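Last updated: 8 February 2024
Reading time: 2 min

Barava's open day in Vunerstead promised "hands for every household." I went in October, paid 11 dollars for parking and kept my wallet shut after that.

The pitch goes like this. People work a hand-held gripper through everyday chores, a camera on it records everything, and later a robot learns from the footage. Barava says it has 444 hours so far. Skallbridge, which is putting up the money, wants a product in 16 months. I asked what the robot can do today and was handed a brochure.
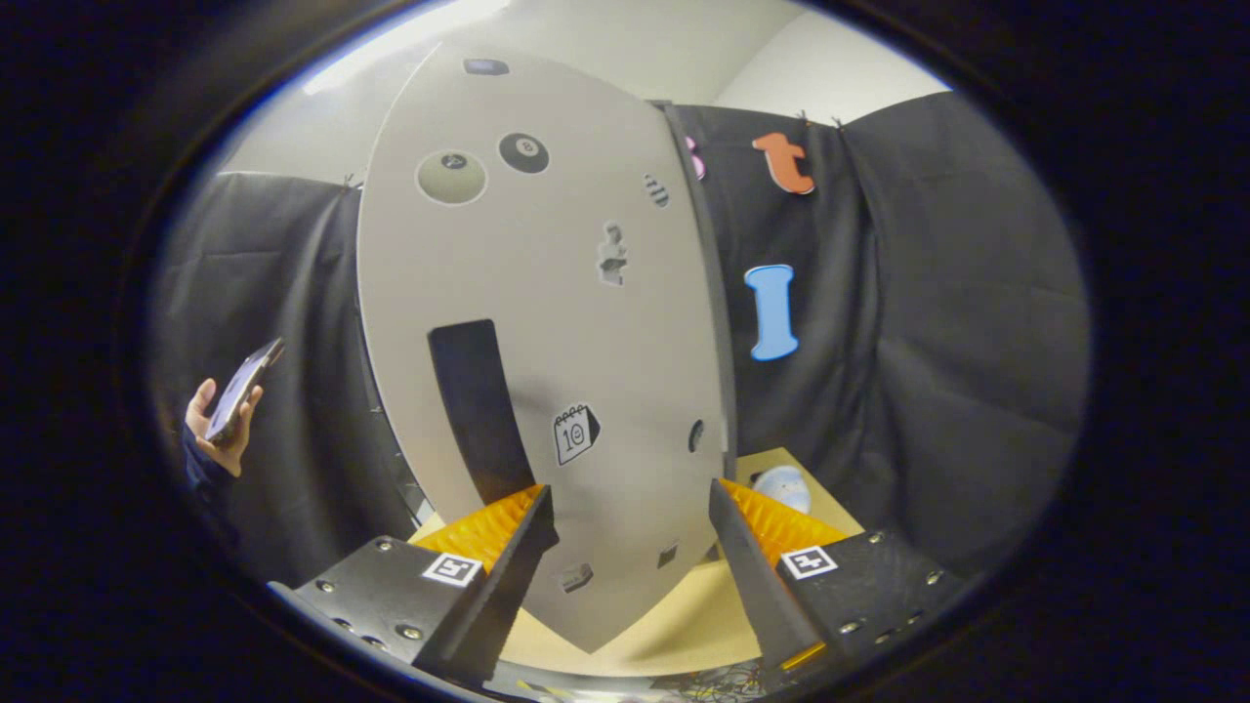 Orange pads at the ready: the hand-held gripper and a pale oval board at Barava's open day.

The gripper itself is a sturdy bit of gear, black with a lot of little screws, and there's a square black-and-white marker on each finger. I liked it more than the speeches. But a person's arm does the clever part, and a person's arm already knows what a board is. How much of that carries over to a motor is the question I'd drive back to hear answered.

Zwahlen, a rival outfit, made the same sort of promise a few years ago and now sells conveyor parts. Barava's staff didn't care for the comparison. They've booked another open day, and I've asked to see the robot at that one.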